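3.2 Retention of paper forms in the branch offices

The second part of the survey dealt with how long local offices keep paper forms after the data in them have been entered. The rules set out in the Skilov schedule ask for a fixed period of 4 years, counted from the day the file is closed. In practice the period varied widely between offices, and in several cases staff counted from the day the form was received.

We sent a questionnaire to 31 offices in March and followed up by phone where answers were missing or unclear. The offices in Villaseñor had already moved to a shared storage room by then and were treated as a single unit. From the returned questionnaires we drew 223 file records for closer study. Each record was coded by two readers, who worked apart and compared results at the end. Where they disagreed, the first author made the final call.

Late disposal was far more common than early disposal. The usual cause given was that closing dates were not written on the outside of the folder, so that a clerk had to open it and read the last page. Kobzar (Hryhorii Kobzar, internal report, April 2023) found the same pattern in land records and proposed a stamped date on the spine. Offices that had taken up this practice before our survey were closer to the schedule, although the group is small and we did not test the difference.

A related problem is the mixed folder — one that holds forms under more than one retention rule. The Grurnus manual tells staff to apply the longest period to the whole folder. Most offices did so, but 3 split the contents and kept separate lists.
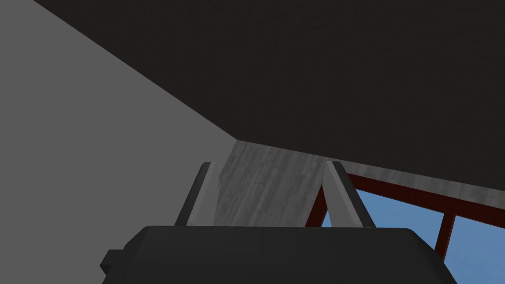
Figure 4. Rendered view with two light gray gripper fingers.

Splitting reduced the volume held in storage but added work at the time of closing, and none of the offices that did it kept a record of the hours spent. We therefore cannot say whether the saved shelf space was worth the effort. The Fomo index, which lists folders by closing date, would allow such a comparison if entries for split folders were linked to the original file number. At present they are entered as new files. Section 3.3 returns to this point in the discussion of transfer lists.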